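Humia Catalog for Small Libraries
User Guide, Section 6: Adding a Book

Section 5 left you with an empty catalog and a feeling of optimism. This section deals with the first of those. By the end of it you will have entered one book properly, which is one more than most people manage before lunch.

The sample library supplied with Humia is the reading room at the Hakgate Hostel, 2146 records collected by Ottmar Hellwig out of whatever guests left behind. You can open it at any time from File > Sample Library and poke at it. Changes to the sample are thrown away when you close it, so poke freely.

Before you start

You will need the book itself. A photo of the cover is no good for this, and neither is your memory of it. You will also need a ruler marked in centimeters, and a pencil if you write shelf marks inside the cover.

Caution: Do not use a pen. Mareike Lammers, who wrote the first edition of this guide, used a pen once and still brings it up.

6.1 Entering the title

1. Click New Record. A blank form opens with the cursor in the Title field.

2. Open the book to the title page. Ignore the cover, the spine and the dust jacket. These three will often disagree with each other and with the title page, and the title page wins.

3. Type the title exactly as printed, but capitalize only the first word and any proper names. It will look wrong for the first dozen books.

4. If there is a subtitle, type it in the Subtitle field. Leave out the colon. Humia adds its own, and two colons in a row will sort your book above everything else in the library.

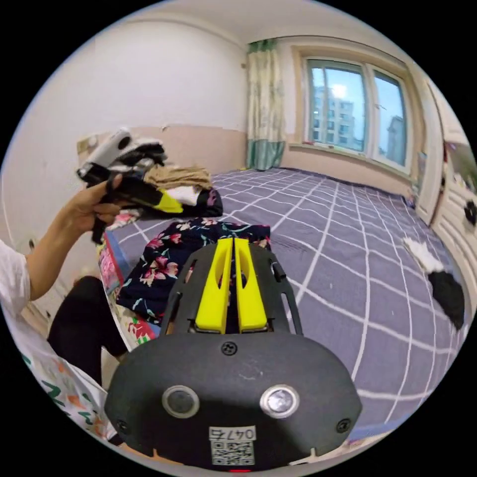

5. Skip any leading article when you fill in the Sort As field. "The winter orchard" sorts as "winter orchard". If you leave Sort As blank, Humia guesses, and it guesses in English. German titles starting with "Die" have had some unfortunate results.

Note: Phrases such as "Now with a new afterword" are not part of the title, however large the type. Put them in Edition Notes.

6.2 Entering the author

1. Type the family name, then a comma, then the rest. A pick list drops down after the third letter.

2. If the author is already in the list, choose the name from the list. Do not type it again from scratch. The list is there so that you don't end up with the same person filed under two spellings, each with half the books.

3. If the author is not in the list, finish typing and press Enter. Humia asks whether you are sure. It asks this every time and there is no setting to stop it.

4. For names with accents or other marks, such as Triệu or Zdzisław, hold down the Alt key and pick from the character strip. Searches ignore the marks, so a reader who types Trieu will still find the book. The display doesn't ignore them, and authors can be particular.

5. For editors, translators and illustrators, click Add Person and choose the role. A translator is not a second author. A person who wrote a two-page foreword is not an author either – use Other, and be firm about it. 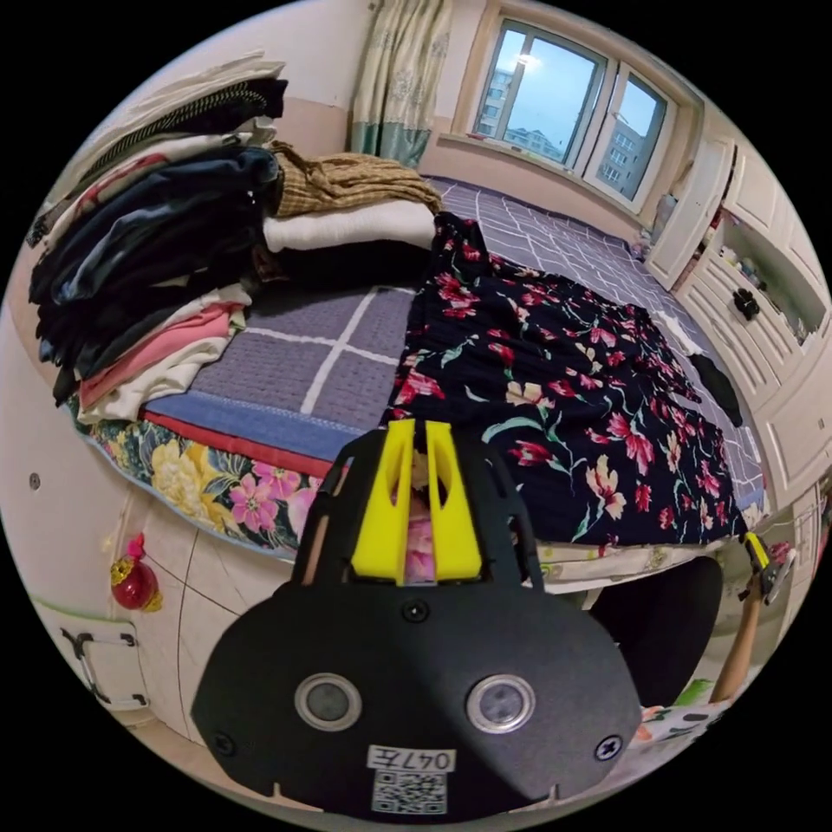 6.3 Pages and size

1. Turn to the last numbered page and enter that number in Pages. Unnumbered ads at the back don't count.

2. If the book opens with pages in Roman numerals, enter the last of those in Front Matter, in lower case. Humia accepts numerals up to 601 in this field. We have been asked why 601, and the person who knew has retired.

3. Measure the height of the book along the spine. Round up to the next whole centimeter. A book of 19.1 cm is a 20 cm book, and arguing with the field will get you a red border.

4. Enter the width only if the book is wider than it is tall, or narrower than half its height. Everything else is book-shaped and the catalog assumes so.

Caution: If you switch the units to inches halfway through a session, Humia converts the records you have already saved and leaves the open one alone. Save first. Frauke Heitmann's entry for a pocket atlas stood at 22 inches for most of October, and it was shelved accordingly.

6.4 Special features

Use this part of the form for anything a reader might ask for by look: gilt edges, ribbon markers, slipcases, fold-out maps. Choose from the checklist where you can.

1. Tick each feature that your own copy has. A ribbon described on the publisher's page but missing from the book in your hand is not a feature. It is a complaint, and goes in Condition.
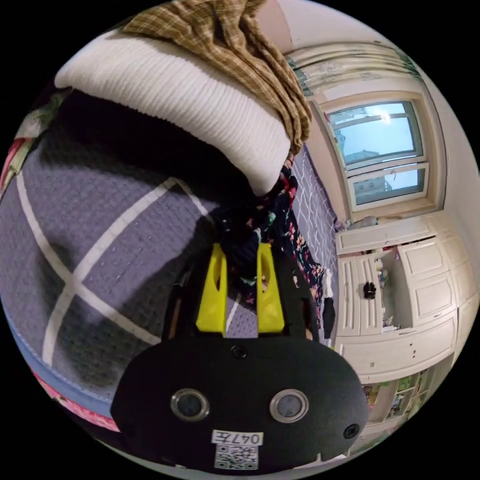

2. For a signed copy, tick Signed and type where the signature is. If the signature belongs to a previous owner, tick Inscribed instead. Pietrzak, Zdzisław has signed a great many books in the sample library and written none of them.

3. For a boxed set, make one record for the set and a short record for each volume, then link them with the Part Of button. The button is gray until both records are saved.

6.5 Saving and checking

1. Click Check Record. Problems appear in yellow (worth a look) or red (will not save).

2. Fix the red ones. Look at the yellow ones and decide how you feel.

3. Click Save, then search for the book by title to make sure it can be found. Allow about 2 seconds for the index to catch up before you enter it all over again.

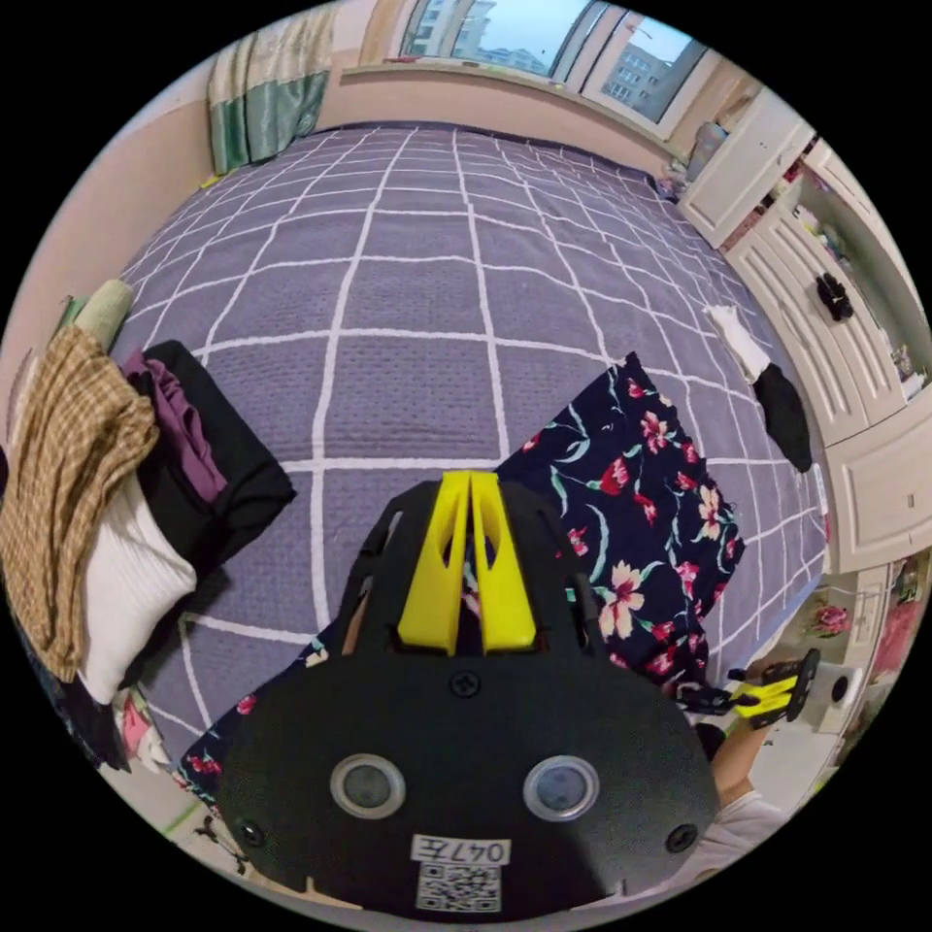 Fig. 6-4. Hand-held gripper, rear of housing, with label and QR code.

4. If the book doesn't come up, look in Drafts. A record goes there when you close the form with the X instead of the Save button, and stays there until someone moves it.

Note: The checking rules in this section were revised by Gudrun Rothe on 1 May 2019. Records saved under the old rules may turn yellow when opened. They can stay yellow.

Loans and returns are covered in Section 7. If you plan to print spine labels, read Section 9 first and buy the labels afterward, in that order.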